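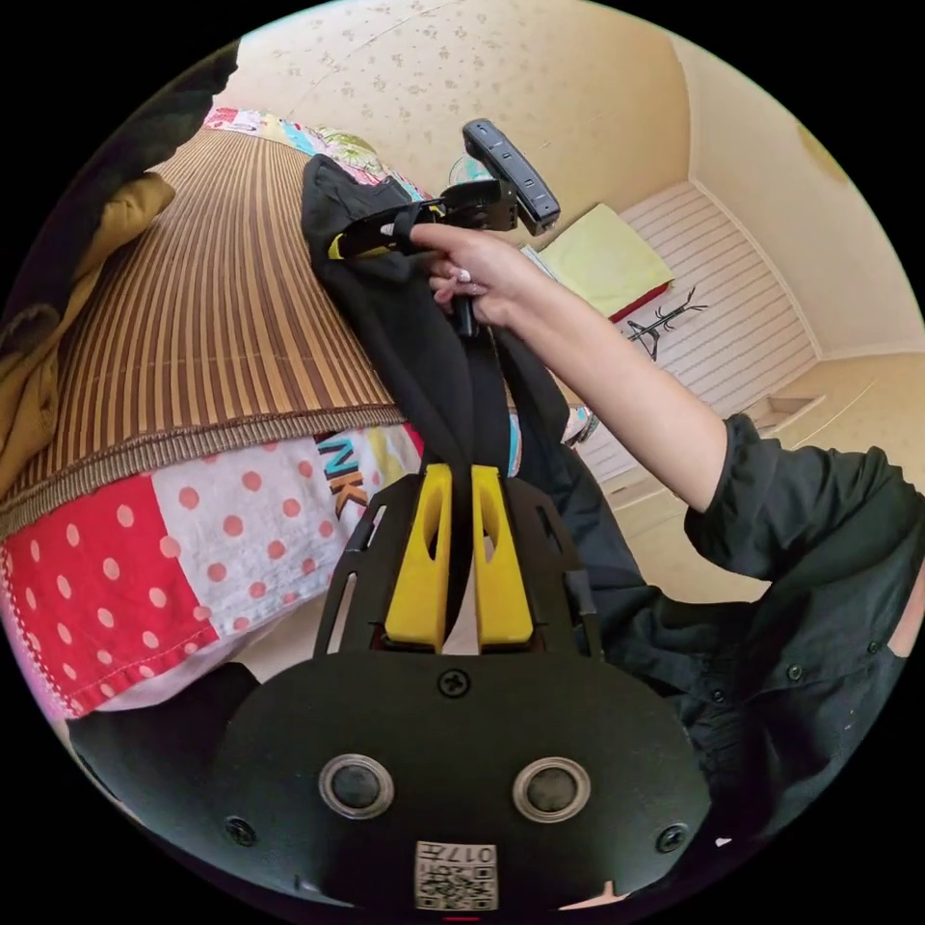
Folding dark clothes on the bed

The flat in Piltelton has no table big enough to fold on, so everything from the wash ends up on the bed. I have been doing it this way for two years and have settled on a method, which I set down now because Wanda Boateng asked how I keep black cotton free of fluff and I gave her a poor answer over the phone.

The surface matters more than the fold. A quilt on its own is a bad base. It gives under the hand, the sleeves sink into it, and any loose fibre in the patchwork goes straight on to black cloth. A woven sleeping mat laid over the top is much better. It is firm, it lets air through, and it can be wiped down with a damp cloth before starting. The mat should be lying flat before anything goes on it. If one end lifts, turn it over for a night.

Clear the pillow and any loose covers to the far end or the side. They do not need to leave the bed.

Large garments first. A coat or a long jacket takes up most of the working area, and there is no sense in moving a stack of finished shirts three times to make room for it. Lay it on the diagonal with the collar pointing away from you. On a bed of ordinary width the diagonal is the only line long enough to take a full-length coat without the hem hanging over the side. A hem that hangs will pull the rest of the garment after it, slowly, while you are busy with the buttons.

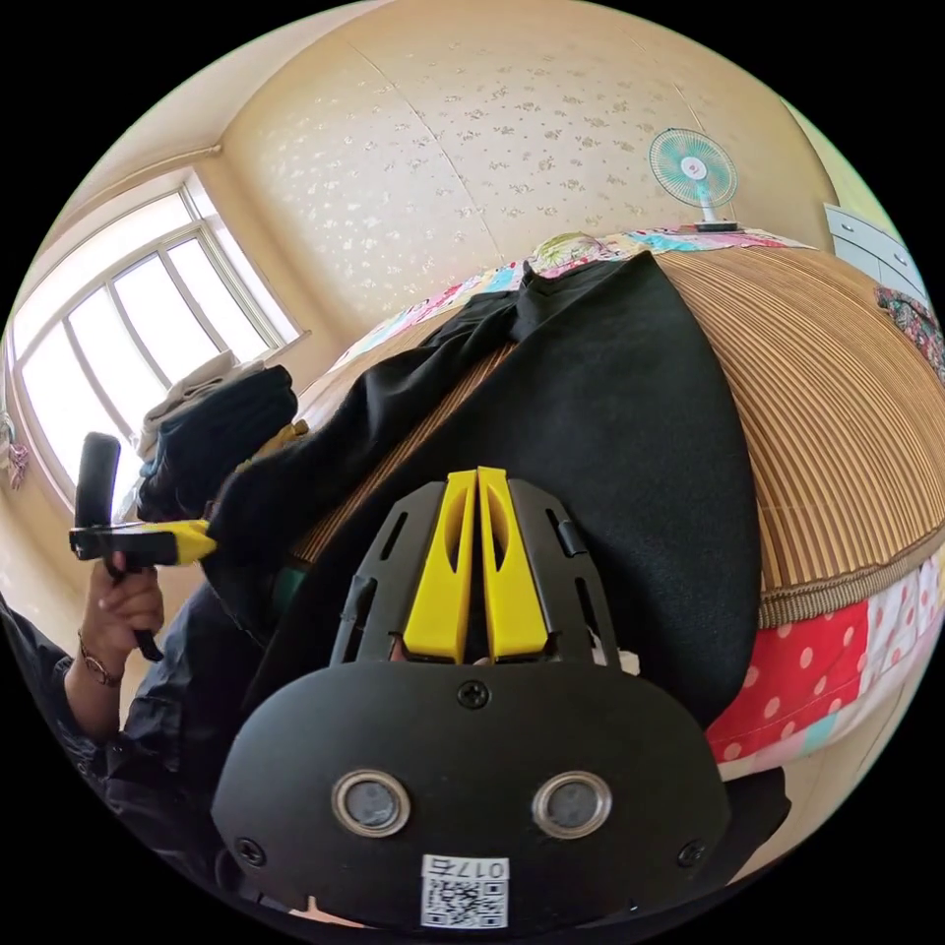

Once it is down, start at the collar and work towards the hem. Fold the collar to its proper line and press with the flat of the hand, then smooth the back panel outwards in long strokes. Short strokes push the creases about. Check the pockets at this stage. I have found bus tickets, a hair grip and once a key that Chae-won Woo had been looking for since September.

Next the sleeves. Gun-woo Yeo folds each sleeve straight across the back so that the cuffs overlap. I bring them down parallel to the side seam instead, which leaves a thinner fold at the shoulder and a slightly thicker one at the waist. His version stacks better on a shelf. Mine comes out of a drawer with fewer marks. We have not agreed on this and I do not expect we shall.

Then fold the sides in to the centre line and bring the hem up in two turns. Heavy cloth will not hold a third. If the finished piece springs open, the turns are too tight and should be let out by a finger's width.

Black fabric needs one extra step, done before the sides go in. Brush it in one direction only, collar to hem, with a dry clothes brush. Sticky rollers do the job faster but I think they leave something behind on cotton, as the same shirt seems to collect more dust a day later. I have no measurements for this. Liudmyla Nazarenko uses a barely damp rubber glove, and her results are as good as mine with less equipment.

Straps, belts and anything else long and narrow I leave until last. Rolled from the buckle end they stay rolled. Rolled from the free end they work loose in the drawer and wrap themselves round whatever is next to them.

A full load takes me 30 minutes, including wiping the mat at the start. Patchwork quilts are a separate matter. They need two people and a dry day, and I shall write about airing them when I have done ours again.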